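Sorting Month: the Shelves, the Table and the Big Gray Bin

Back again with another page for the sorting gallery! If you're new, I keep these up mostly for my own benefit (I like looking back at them in the spring when everything has gone to pieces again) but so many of you wrote in after the button drawer page that I now feel I have an audience, and I've tried to be a bit more thorough with the words this time.

November is sorting month in our building and has been for as long as I've had a key. Everything that got shoved onto a shelf over the summer comes down, gets looked at, and either goes back with a label or goes out the door. We had 18 shelves on the list this year. I took the back wall and the long run under the window, and Ozan Akbulut took the tall ones, being the only one of us who can see what's on top of them.

The back wall went fast. It was mainly boxes from Dağdelen, the packaging shop we've bought from forever, and they're all the same size, so you can pull a whole row down, wipe, and push the row back. I found a roll of Letex tape behind them that I was certain I'd used up, plus the good scissors. The good scissors! I bought a second pair in August because of those. They now hang on a hook by the door with a string tied to them, and the string stays.

The window shelves were another story. Window shelves are where people put things "just for a second," and some of those seconds went back years. Lids with no jars. A Clarix spray bottle somebody had refilled with plain water and then labeled WATER on the bottom, where you'd only see it by tipping it over your own shoes. Corner protectors, felt pads, two kinds of shelf clip that look identical until you try one in the wrong hole. I did this stretch in the mornings with the radio on and got through a shelf every 15 minutes when I was behaving myself, a lot longer when I stopped to read old packing slips.

One slip was for 2,000 mailing labels. We still have most of them. If you know anyone who mails things, please write to me.

Now for the system, because several of you asked. There are fancier ones, but mine goes like this. Anything with an obvious home goes straight home. Anything broken goes in the trash right then, no second chances and no "maybe Ozan can glue it." Everything else goes in the bin. The bin lives on the table for as long as sorting lasts, and whatever is still in it at the end has to be dealt with one thing at a time, out loud, with at least one other person there to tell you that you don't need it.

I used to do this with cardboard boxes and I really don't recommend it. The bottoms sag, small things slide under the flaps, and by the third day you have a box inside a box with a pencil on it reading "misc 2." A big open bin is so much better – you can see right down into it and reach in from any side, and it doesn't care how rough you are with it. I did try Corkis trays one year, the stacking kind with the little feet. They were very pretty, and I filled every one of them and stacked them up and never looked inside again until the following fall.

Size matters more than you'd think, too. Go bigger than feels sensible. A small bin fills up by lunch and then you start making piles beside it, and piles beside the bin are how you end up with a second bin. Put it at table height as well, if you've got a table that can take it. I spent years bending down to a bin on the carpet and my back has opinions on that.

By the last week we were down to the stubborn stuff, the things that had been picked up and put back so often that I knew them by feel.
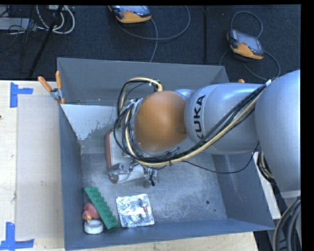
The big gray bin on the wooden tabletop, KUKA arm reaching in from the right, and a few loose things down on the scuffed metal floor of it.

I'm fond of those scuffs. A few people have suggested lining the bottom with a bit of felt or an old towel, and I did consider it, but a liner bunches up in the corners and then you lose the small stuff in the folds. Bare metal is noisy and I like it noisy. You hear a thing land and you know it's in there.

The table is the same pale one from the button drawer page, by the way. Two of you asked what I put on it. Soap and water, wrung out well, and then a dry cloth going with the grain. It's had tape pulled off it more times than I'd like to admit, and if you catch the gum while it's fresh it rolls up under your thumb.

The dark carpet is a tougher customer. It hides dirt beautifully and it also hides every black screw ever made, so before vacuuming I go along on my knees with a flashlight held low to the floor. The screws throw little shadows and you can pick them up one after another. Then vacuum, then go over it again the other way.

Still to do before I close the book on this year: new labels for the window shelves (bigger letters, Ozan's request), a proper jar for each kind of shelf clip, and a decision about the lids. I'm leaning toward keeping the glass ones. Don't write in about it, my mind is nearly made up.

Next gallery page will be the coat closet, if I can get the door open.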